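Jondgate Athletic F.C.

Jondgate Athletic Football Club is a semi-professional association football club based in the town of Jondgate. The club plays its home matches at Lillholm Road and is managed by Benoît Vasseur. The first team wears green shirts with white shorts, and the usual change strip is all yellow.

History

The club was formed by the merger of two works sides, Jondgate Foundry and Lillholm Rovers, which had shared a pitch for several seasons. The merged club took the Foundry's place in the district league and won promotion at the second attempt. It was relegated after two seasons, and remained in the lower division until a change in league structure moved it sideways into the regional competition.

Under Tekle Tefera, a former full-back, Athletic reached the regional cup final and lost to Jovberg on penalties. Tefera left in February of the following season with the side second from bottom. His assistant, Gadisa Tamiru, took charge for the remaining matches and kept the club up on goal difference.
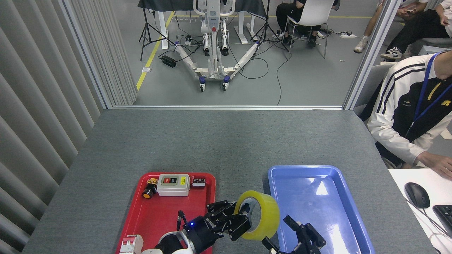
Vasseur was appointed on August 19, 2022, after the season had already begun. He changed the formation from 4–4–2 to 3–5–2 and made wide use of loan players. Athletic lost only five league matches under him that season — the fewest in the club's history — but drew too often to reach the play-off places.

Ground

Lillholm Road has one seated stand, with 300 seats, and uncovered terracing on the other three sides. The pitch slopes towards the railway end. Floodlights were added when the club entered the regional league, as its rules did not allow midweek fixtures without them. Promotion to the next level would require a second covered area and separate turnstiles for visiting supporters.

Rivalries

The main rivalry is with Jovberg. League meetings usually draw the largest home crowds of the season. A lesser rivalry with Zeleke dates from a replayed cup tie in which three players were sent off.

Records

Most appearances: Gadisa Tamiru, 331
Most goals in a match: Tekle Tefera, 5, against Zeleke reserves
Longest unbeaten league run: 9 matches
Best cup performance: regional cup runners-up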